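Home | Ask | Browse Topics | Wallpaper & Paint | Members | Log In

Seams opening up on new wallpaper, can I save it?

Posted Jun 30, 2018 by pliltdale_papergirl

Hi all! I papered the little back room at our place in Pliltdale (first time ever, please be kind) and I'm already seeing trouble. The paper is a Clurel paste-the-wall kind, and I spent $211 on rolls, so I really don't want to strip it and start over. Two of the seams have opened up and one of them is starting to curl near the baseboard. It looked perfect when I went to bed!

The walls had been painted the month before with a flat paint from the clearance shelf. I wiped them down with a damp rag but I did not prime. My brother-in-law says you never need primer on painted walls, and now I'm wondering if I should have listened to somebody else. Can I glue the seams back, or is the whole wall going to let go on me by August?

vandusen_dave

You can probably save it. I had the same thing in our old house on Van Dusen and it was just the edges drying out before I got to them. Get a small tube of seam adhesive, the kind with the skinny nozzle. Lift the edge gently with a butter knife, squeeze a thin line in behind, press it down with your fingers and wipe off whatever oozes out with a clean damp sponge. Then leave it alone. Don't go back and pick at it every hour like I did.

A gap where the paper is flat but the two sides don't touch is a different problem. That's shrinkage and glue won't pull it back together. I color mine in with a watercolor pencil and you'd have to get your nose right up to it to tell.

Small blue flowers on a light background are pretty forgiving anyway, so if yours is anything like that I wouldn't lose sleep over a hairline.
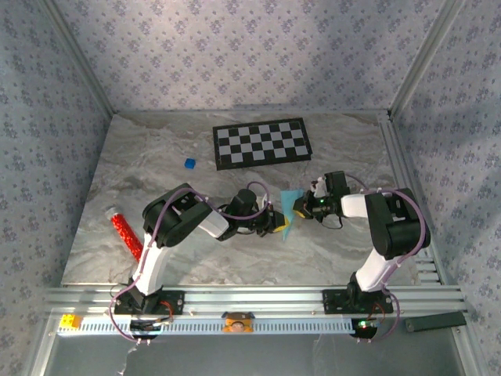
Pale paper with a repeating blue floral, on three sides.

The curl by the baseboard I'd do first. Once dust gets behind there it never sticks right again.

kamville_kitchens

Agree with most of that, but I'd want to know about the paint. Cheap flat paint can stay chalky, and then the paste is holding on to powder and not the wall. Rub a bare spot with a dark sock (behind the door or wherever). If the sock comes away white, the seams are only the beginning, sorry! I did a hallway in Kamville that way and the top corners came down one after another.

If the sock is clean, glue your seams and enjoy the room. Also turn off any fan or heater in there for a couple of days, and keep the window shut. Fast drying is what opens up half the seams I see. And next time, primer made for wallpaper, whatever your brother-in-law says.

randomrolls

just glue it. mine has been up for years and I used school glue on the bad spots

Last updated: Jun 2018 | 341 views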